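Visit report: open evening at the Weter workshop

We use cookies to remember your settings and count visits. Accept / Manage preferences

Thu 27 May

The Weter workshop opens its doors one evening a year, and this year I went for the arm. It is a shared space on the second floor of a former print works, with a freight elevator that takes 500 kg and is slower than the stairs. Members pay monthly and get a shelf, a key and access to the machines. The arm lives in the back corner, on a table of its own.

The builder is Chepkoech Nyamweya, who repairs lab scales for a living and has worked on the arm for two winters. She gave the tour in short blocks and took questions between them. Most of what follows is from my notes.

The mechanics. The arm has six joints and a parallel two-finger gripper. The base joint runs on a slewing bearing bought used. The shoulder and elbow use belt reductions, and the wrist joints are small serial-bus servos straight off the shelf. The first version had printed gears in the shoulder. They lasted until July, when the tooth faces wore enough to give visible play at the fingertips. She changed to belts and has not gone back. The belts need retensioning every few weeks, and she has marked the idler positions with paint so that drift shows up at a glance.

Wiring. Power and data for the wrist run together in a coiled cable. A straight cable was tried first and caught on the elbow bracket whenever joint four passed its midpoint. The connectors are all keyed, after an evening when one went in backward and took out a servo board. The supply sits under the table behind a fused switch. The emergency stop cuts motor power and leaves the logic running, so the joint positions survive a stop. The arm does drop when the brakes are off, and there are no brakes on the wrist. She keeps a foam block on the table edge during tuning.

Control. The joint controller is a board called the Obura, sold as a bare kit by a two-person shop. The motion software is Lullen, which a few members write together and which has no manual worth the name. Lullen plans in joint space and checks for collisions against a coarse model of the table. It does not know about anything placed on the table. That has to come from the operator or from the camera at the wrist.

Calibration took up the longest block. Each joint is driven to a hard stop at low current, backed off, and the offset stored. The procedure takes 58 seconds. After that the gripper visits a set of drilled reference points and the error at each one is logged. Over the last run of 1321 moves the worst error was just under two millimeters, at full reach and low down, where the shoulder belt carries the most load. Close to the base it is much better. She would like to add a second encoder on the output side of the shoulder and has left space for it.

Gripping is the part still under work. The fingers are wide, dark wedges and they close on a rounded tool handle without much trouble, provided the approach is square. Held upright, a screwdriver puts its shaft well up between the fingers and into the camera's view, so the camera can check whether the tool has tilted. Small household things are harder. Battery work on a remote control is the current target: cover off, old cells out, new cells in. An AA cell on its side rolls when a finger touches it off center, and the spring contact in the compartment pushes back at the moment of release.
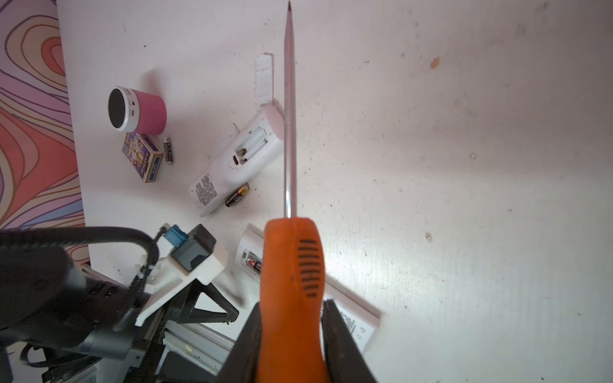 The force limit is set in software, by motor current, and it is crude. Friction in the finger slides changes with temperature, and the same current can mean a firm grip in the morning and a weak one at night. A strain gauge on one finger is planned. The amplifier for it has been on order from Conent since the winter.

I asked about cost. Parts so far come to about 2745 dollars, including the used bearing and leaving out tools the workshop already had. The servos are the largest item by a wide margin. A second set of belts and the first set of gears are in that figure too.

Two practical remarks for anyone going next year. The street door locks at nine, and the bell cannot be heard from the back corner when the mill is running. The wiring diagram is taped inside the cabinet door to the left of the table, and visitors may copy it. My copy has an error in the brake circuit, which I have reported.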